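Ollimcombe Kitchen Skills Program
Progress report to the Jaiswal Fund, second period
Prepared by Jaxon Bouchard, program lead

1. Where things stand

The grant agreement asks for an account of what was bought, what was done with it, and whether it made any difference. The first two are easy. On the third I am less sure than our June update was, and I'd like this report to replace the cheerful paragraph on page 2 of that update, which I signed and should have read more slowly.

The table-setting and clearing strand has now run for two full blocks. Attendance has been steady and the sessions have mostly started on time. Whether people are taking the habits home with them is another question, and I don't think our current evidence answers it.

2. Spending

We have spent $1,575 on tableware, table coverings and storage. That leaves $200 on the equipment line. I am not asking to move it to another line, and I would rather hold it until we know what wears out.

The Curine catalog had a matching set that the steering group liked. I argued against it and lost the first round, then won when the price came back. We bought plain plastic pieces in strong colors. The case for color was that a person who struggles with "pass me the small bowl" may do better with "pass me the blue bowl." That was a reasonable guess. It was presented in our application as something closer to a fact, and I have not found anything since that would let me repeat it with the same confidence.

3. The tabletop exercise

The core exercise is short. A mix of plates, bowls and cups goes out on the cloth in no special order. The participant is asked to name a piece, then pick out the others of its kind, then clear everything into groups. Later in the block we swap the instruction from color to type, so a plate and a bowl of the same color have to be split up. This is where most of the real difficulty shows.

The colors are less tidy than the application made them sound. Our plate and one of our bowls are both a red-orange, and "the red one" gets you either. The yellow-green cup has been called yellow and green within the same session, by staff as well as participants. Magenta and purple cause long discussions. 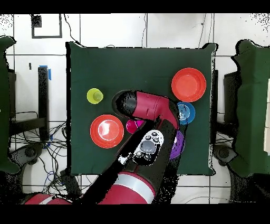

I raised this with the leads at Misau, who use a similar exercise, and their answer was that the confusion is useful because it makes people ask. Maybe so. It also means that when we mark a wrong choice, we can't always tell whether the person misread the color, misheard the word, or had a perfectly good reason that our score sheet has no box for. I have gone back through the sheets from the first block and would not want to defend the error column to anyone who pushed on it.

Overlap is another thing we did not plan for. A piece that is partly behind something else gets skipped far more often than one in the open. We had been treating that as a naming problem. I now think a good share of it is simply that people don't look behind things, and a sheet that scores naming shouldn't be catching it. From the next block, staff will note whether the missed piece was in plain view.

4. The cloth

The dark green cloth was chosen because bright dishes stand out on it, and they do. I have no complaint about the color. The edges are ragged, it hangs unevenly at the corners, and two members of staff have offered to hem it. I have said yes to both and so far have no hem. A new cloth would be cheap, but I'm not convinced a new cloth would change a single result in this report, so it stays.

Shine is a bigger nuisance than the cloth. The plate throws back a bright patch under the overhead lights, and the blue bowl does it to a lesser degree. One participant told us plainly that the plate was hard to look at. We turned off one bank of lights for the rest of that block and heard no more complaints, though she was also absent for part of it.

5. Results, with cautions

Sessions now run 30 minutes, down from the hour in the original plan. The hour was too long, and everyone knew it by the second week.

Staff report that participants clear the table faster at the end of a block than at the start. I believe them. I also notice that they are clearing the same pieces from the same table in the same room, and anyone would get faster at that. We had 5 families agree to tell us what happens at home. Their replies were kind and vague. "Helping more" came up several times, and I can't turn it into a finding.

The application promised "measurable gains in independence at mealtimes." We have not measured that. We have measured sorting.

6. Next period

I propose one block using participants' own dishes, brought from home, alongside the usual set. If the skill carries over, it ought to show up there. If it doesn't, the Fund should hear it from us before the renewal discussion.

The revised score sheet is ready and staff will be trained on it before the block opens. Receipts for the equipment line are attached, apart from the storage crates, where I am waiting on a corrected copy from the supplier.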